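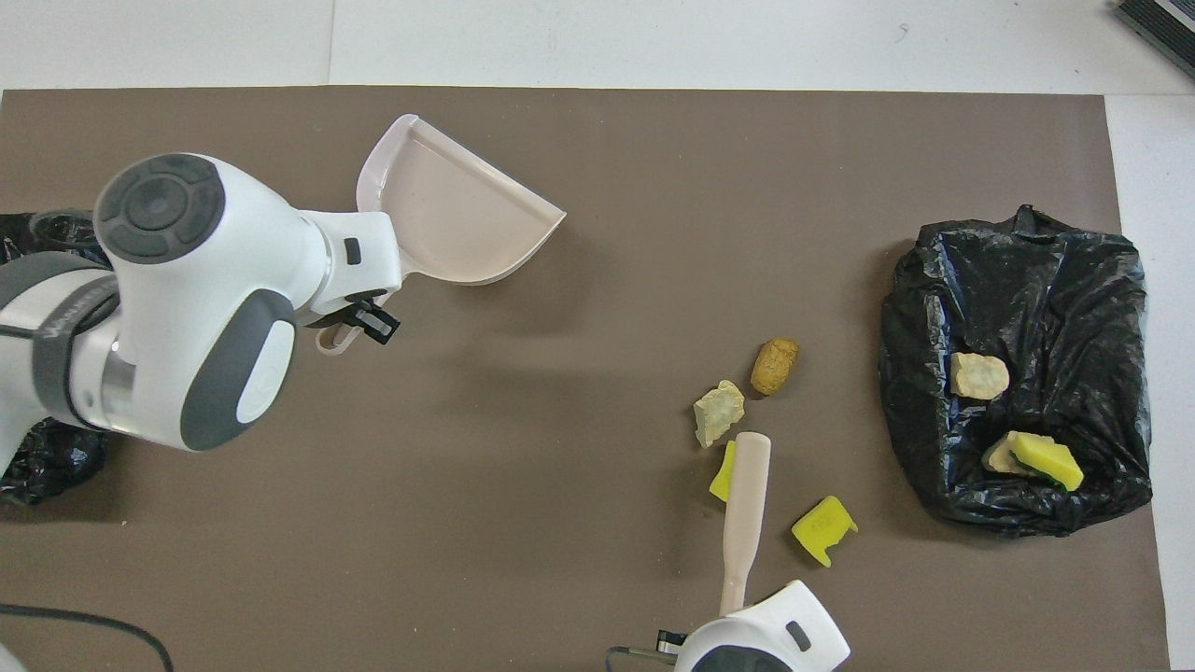 September 3, 2020
Open day, main workshop. Notes for the shared book.

Set up from half past eight. Birgit Teuber had the door and the talk, I had the bench and the stop button, Damilola Ibrahim ran the screen and logged the runs. Visitors in small groups, masks on, tape line behind the bench. Nearly 147 people through by closing according to the door sheet, which is more than April would have been if we had held it then.

Task for the day: two arms, dustpan in the left, brush in the other, sweep the bits into the pan, tip the pan into the bag. Bits were cork, rock and sponge. The brown mat stayed down all day. We had tried the bare table the evening before and the glare off the white was bad enough that the pan edge was getting lost.

Model loaded was Kiline, the build trained on 972 runs. Damilola had the newer one on the disk (887 of the same runs after the poor ones were thrown out, plus nothing else) but it had not been through a full morning on the bench and I did not want to find out in front of people. To be compared next week.

Things noted, in no useful order:

Cork rolls. If the brush meets it end on it goes forward nicely. If it is met side on it turns and runs past the pan lip, and the arm then chases it. Two groups found this very funny.

Sponge is the easy one in principle but it drags on the mat. It wants a lower brush and a slower push. At the current height the bristles go over the top of the thin pieces. Drop the brush height 3 mm and retest.

Rocks fine. The heavier one pushed the pan back a little in the grip at each tip. Checked the pan handle between groups and re-seated it twice. The pad on that gripper is worn and should be changed before Flarside.

Bag: the opening has to be laid wide and pressed down by hand before each group. When it had closed up a bit the pan caught the edge on the way out and pulled the whole bag towards the arm. Damilola suggests a shallow tray under the plastic to hold the shape. Worth trying, though it changes the height for the tip.

Cable from the lower arm lay across the mat again. It did not foul anything but it was in reach of the brush on a long sweep. Clip it back along the table edge.

One stop during the third group, my doing. Left arm came in over the bag before the brush was clear. No contact. Restarted from home position, lost four minutes. Log saved as a fault so it can be looked at properly.

Questions from visitors, for Birgit's list: how long did it take to learn (said: 972 runs shown by hand, then a training job); can it do wet floors (no); what happens if a bit is put back on the mat while it is working (it goes back for it, most times); price (sent them to Birgit). A teacher asked if a class could come and steer the arms. Told her to write in.

Two people from Sirau stayed for the last session and asked about cycle times. Gave them no figures. They want to see the Qin controller on the same task. It is still in its box.

To do
Gripper pad, left arm
Brush height down 3 mm
Tray under bag, measure tip height
Cable clip
Order bags, pack of 1,000 is the smallest the supplier does
Kiline old against new, same start positions, Damilola to write the sheet
Copy fault log to the share

Bench left powered down at ten to six, both arms parked, key back in the drawer.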